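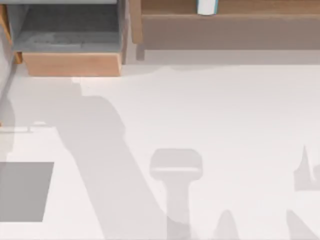
Slate plant labels: marking that survives a second winter?
Board: Tools, Sundries and Supplies

coldframe_kev
Posted Tue 19 March

I bought a pack of the Drenent slate labels last October, the long spiked ones, and put them out along the herb bed and in the alpine troughs. Marked with the white pencil supplied. The writing on the trough ones is still legible. On the herb bed it has gone completely, apart from the two against the wall.

Before I redo them, what are people using? I would like to keep the slate, as it doesn't blow out of the pots like plastic does. The product page has 2,897 reviews and nearly all of them were written in the week of delivery, so they say nothing about wear.

mossbank
The supplied pencil is a soft wax type. It sits on the surface and comes off with splash and grit. Use an oil-based paint marker, fine tip, on slate that has been washed and left indoors for a day. Mine have done four winters in an open bed in Northumberland. Two have lost a spike, none have lost the name.

tatties_and_neeps
Disagree on paint markers for slate. Fine on the smooth side, poor on the riven side, where the paint bridges the hollows and then flakes. I scratch the name in with a tungsten scriber. It comes up pale grey and can't wash off.

mossbank
It can't wash off, but you can't read it when it's wet either. I tried scribing before the paint. In rain the scratch goes the same colour as the rest.

tatties_and_neeps
Then scribe deeper. Two passes.

plot_19b
Depends how thick they are. The Drenent ones I had were thin enough that a second pass with a scriber took a corner off. The Prastard ones are thicker and will take it, but the spike is glued on separately and the glue lets go in frost. I've gone over to zinc on wire legs with an ordinary soft pencil. The graphite darkens as the zinc dulls. No coating needed.

coldframe_kev
Mine are 5 mm at the top, less towards the point. I'd rather not buy zinc when I've a drawer full of slate.

Has anyone put varnish over the pencil?

hesperis
Yes, exterior acrylic, matt, two coats. It lasted one winter and then lifted at the edges, let water in behind and went milky. Worse than bare slate in my view. If you do varnish, do both faces and the edges, otherwise damp comes through from the back.

mossbank
Agree with that. Varnish is wasted on anything that stands in wet soil.

plot_19b
One more point on pencils. A 2B is better than an HB on zinc. On slate neither is any use.

tatties_and_neeps
The position matters as much as the pen. Kev says the two by the wall survived. They'll be out of the rain splash. If the herb bed is bare soil, mulch it and the labels will stay cleaner whatever they are written with.

coldframe_kev
Bare soil, yes. Fair point.

I've ordered an oil-based marker from Busholm (the fine one, white) and will do half the bed with that and half scribed, smooth side facing out on all of them. The thyme and the sages get the paint.

hesperis
Keep a written plan of the bed as well. I lost the names of five pinks by trusting labels, and a blackbird had most of them out in any case.

plot_19b
Degrease with meths before the paint goes on, not washing-up liquid. The liquid leaves a film unless you rinse it very thoroughly.

mossbank
I have only ever used washing-up liquid and a nail brush. Rinse it and it's fine.

coldframe_kev
I've got meths in the shed, so meths it is. Will report back after next winter.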